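May, workshop notebook, 7:40 am

Tent prep for the lakeside arts day at Pelmont. Writing this down before I forget, last year's notes were useless.

Screen printing table first. Waseo fabric ink, the water based one, two tubs of red left and the blue is going lumpy. Strained the blue through an old stocking, better, still not great on the fine lines. Test print on scrap cotton at 62 threads per inch mesh: too much ink, edges bleed. Went up to the finer screen and the heron came out clean except the left leg. Emulsion problem not ink. Reshoot that one.

Heron, loon, canoe, the big maple leaf. Dropping the bear for the kids' session, too much detail in the fur and it clogs after a few pulls. Keep it for the adult workshop after lunch.

Total blanks ordered: 200 squares of muslin for flags. Cut edges not hemmed, kids won't care. Pinking shears if anyone has an hour. Grommets went missing agian, check the Orken bin under the stairs, that's where they were in the fall.
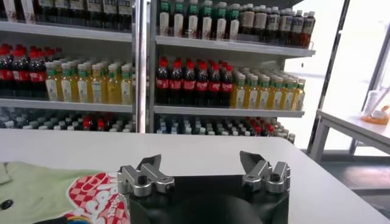 Heat set is the slow part. Press needs longer than the tub says if the print is heavy. I gave one piece the short time and rubbed it with a damp rag, red came straight off on the rag. Longer time, fine. So: line for the press will back up again. Idea, hang the flags on the fence while people wait, number tags with a safety pin, they come back and collect. Need tags. Need pins.

Painted panels for the path. Finished six of eight. Panel 3 (sunrise over the lake) has a warp in it, screwed a batten across the back, pulled most of it out. Panel 5 sky is too dark, glaze over with white and a bit of ochre? Try on the back corner first. Do NOT varnish the night before like last time, they stuck to the blankets in the truck and we lost half a moose.

Budget stuff. Spent so far 3369, that's with the tent rental and the Bilyk delivery. Frames still to come. If the frames go over I'd drop the second banner, it only goes behind the food trucks anyway.

Weather. Mist off the water in the mornings, paper goes limp by 9. Keep all the watercolor paper in the plastic totes untill the sun is through. Same for the sketchbooks. Chalk is OK if the lids are on.

Went down to pace out the site around 5 pm. Power reaches the print tent and the one next to it, no further without the long cord. Ground is soft by the willows so no press there. 32 chairs in the shed, a few with wobbly legs, set those aside for the panels to lean on. Two ducks and a heron at the dock, did a quick pencil of the heron, the legs are much longer than on my stencil. Fix when I reshoot the screen.

To do:
reshoot heron
more red
tags, pins, grommets
long cord
panels 7 and 8, underpainting done on 7 only
ask about the key to the wash-up sink
buckets!!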